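Getting back to chess with a plain board

Posted by the Pisenine blog in January
11 comments

I started playing chess again this winter after a long time away from it. I had played as a kid, mostly with a cousin who beat me, and then I stopped when I got to high school. What brought me back was a box at the Gonport thrift store with a folding board in it and a bag of pieces, two of them missing. I paid too much for it and took it home anyway.

That set did not last. The fold in the middle of the board had a ridge, and any piece placed near it leaned. I played on it for a few weeks and then started paying attention to what other people use. I am writing down what I found because I had trouble finding anybody who talks about the basics. Most of what is out there is about openings, or about sets that cost 388 dollars and come in a case with a lock.

The first thing I learned is that a flat board matters more than nice pieces. I can play with ugly pieces. I can't play on a board that rocks when I put my elbow on the table. If you are buying used, set the board down on the store counter and press on each corner. If it moves, leave it there.

The second thing is contrast. I don't mean only the squares. A lot of decorative sets have two sides that are close in color, light brown and slightly darker brown, and under a lamp at night they run together. I lost a bishop that way. Now I prefer two colors that can't be confused, even if they aren't the traditional ones. Red against blue on black and white squares looks a bit like a toy, but I have never once grabbed the wrong piece with it.
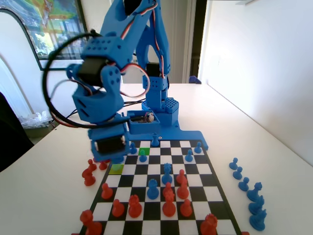 The other thing with colored pieces is that you have to settle who moves first, as there is no white. I go with red. Some people flip a coin for it every game. Either is fine as long as you say so before you start, and if you are writing your moves down, put it at the top of the sheet. I went back over an old game last Wednesday and could not tell which side I had been playing until move 7.

Shape is worth a thought too. Pawns should be clearly shorter than everything else, and the queen and bishop should not look like cousins. I had one set where the only difference was a small notch, and from across the table the notch was not visible. My fix was a dot of nail polish on top of the queens. It works but it chips.

As for where to play, I moved off the kitchen table. It is dark wood, and with a dark border on the board I kept losing the edge of things, including captured pieces that had rolled off to the side. A white table is better. You see everything that is on it. I keep captured pieces in a cereal bowl now so they don't wander.

My routine is one slow game in the evening and then the notes. I use a paper notebook, the cheap kind. I write the moves on the left page and whatever I was thinking on the right page - usually it is a short note like "didn't see the knight" or "should have castled." I tried doing the notes on my phone and I ended up reading the news.

I also work through an old puzzle book with 703 positions in it. I set each one up on the real board before I try to solve it. This is slow, and for a mate in two it takes longer to set up than to solve, but I remember them better. When I do them on a screen I guess. On the board I have to pick up the piece and put it somewhere, and that makes me look at the square first.

My results are still not good. I hang a piece in roughly every other game, usually in the middle part, when the pawns are tangled up and I am watching one side of the board and forget the other. The endings have gotten better. I can now win with a rook and king most of the time without running around in circles.

Next I want to find a bag for the pieces with two pockets, so the colors stay apart and I don't have to sort them every evening. If you know of one that doesn't cost more than the set did, leave a comment.

Share this post: 7 shares

Recent posts
Walking the Rorkgate loop in the cold
Regluing a kitchen chair
A second try at rye bread
What I kept from the Vuorinen yard sale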